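Wutmont Tool Library to Open Second Branch in Jerneck This January

Home repair classes and a small-parts counter will be part of the new location

WUTMONT, 30th August - The Wutmont Tool Library announced today that it will open a second branch in the neighboring town of Jerneck in January. The new branch will lend hand tools, power tools and yard equipment to residents of both towns, and will offer evening classes in basic home repair.

The library has signed a lease on the former Mondal Hardware store on Jerneck's main street. Mondal Hardware closed two years ago, and Jerneck has not had a hardware store since. Residents who need a box of screws or a replacement hinge now drive to Wutmont or order online.

The Jerneck branch will open with 400 items available to borrow. The list includes drills, circular saws, ladders, tile cutters, pipe wrenches, post-hole diggers, a carpet cleaner and two pressure washers. Most of the items are being bought new with a grant from the Prurnis Fund, which supports community projects in the county. The rest will move over from the Wutmont branch, where storage space has been short for several years.

Members will be able to borrow up to six items at a time for seven days. Loans can be renewed once if no one else has reserved the item. Tools borrowed from one branch may be returned to the other, and a van will run between the two locations on Tuesdays.

The branch will also have a small-parts counter, where members can buy nuts, bolts, washers and screws one at a time.
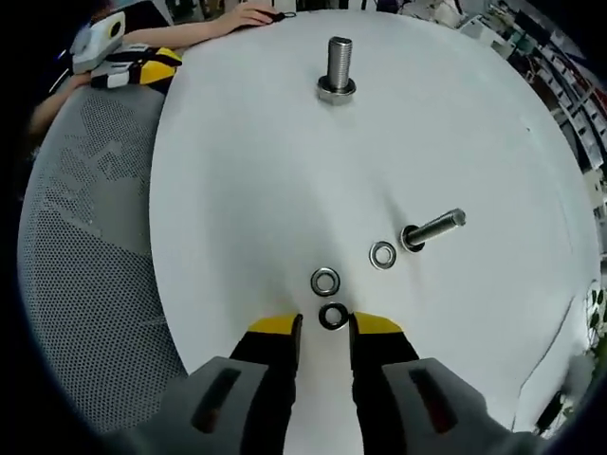
Prices at the counter will be set at cost. The library decided to add it after a survey of members last spring, in which the most common complaint was having to buy a full pack of hardware to finish a small job. Members can bring in an old bolt and have it matched by diameter, length and thread. Both inch and metric sizes will be stocked, along with common plumbing washers and O-rings. Nails will be sold by weight.

Staff at the counter will be able to help with simple questions, such as which washer goes under a deck bolt or what size anchor is needed for a shelf. They will not give advice on gas lines or electrical panels, and will refer members to a licensed contractor for that kind of work.

Classes will be held in the back room of the building on weekday evenings. Each class will take up to 10 people and will last two hours. The first schedule covers the following subjects:

Nuts, bolts and screws - choosing the right one
Patching drywall
Fixing a running toilet
Hanging a door
Sharpening garden tools
Using a circular saw safely

The class on nuts, bolts and screws will be offered first and is meant for people with no experience. It covers how to read a thread size, when to use a flat washer or a lock washer, and how tight is tight enough. There is no charge for this class. Other classes will cost $10 for members and $15 for non-members, with materials included.

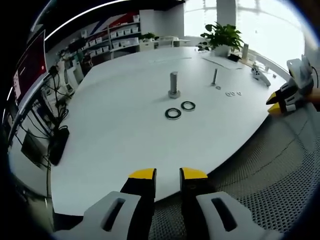 Photo: Wutmont Tool Library. Free to use with credit.

Work on the Jerneck building began this month. The old shop counter is being kept and refinished, and the original wall drawers from Mondal Hardware will hold the small parts. A new ramp is being added at the front entrance, and the loading door on the alley side is being widened so that larger equipment can be moved in and out. The heating system will be replaced before the weather turns cold.

The Wutmont branch will stay open during its regular hours throughout the project. Some shelves there will be rearranged in the fall as items are set aside for Jerneck, and members may find that a few tools are not available for short periods. The online catalog will show which branch holds each item.

Current members do not need to sign up again. Their cards will work at both locations from opening day. Annual membership remains $40 per household, with a reduced rate of $15 for students and people over 65. New members need a photo ID and proof of address in either town.

The library is also accepting donations of used tools in good working order. Corded drills, clamps, socket sets and levels are most needed. Gas-powered tools, chainsaws and anything with a damaged cord cannot be accepted. Donations may be dropped off at the Wutmont branch during opening hours.

About the Wutmont Tool Library

The Wutmont Tool Library is a nonprofit lending library for tools and equipment. It is funded by membership fees, class fees and grants.

Media contact: Press Office, Wutmont Tool Library. High-resolution photos and a floor plan of the Jerneck branch are available on request.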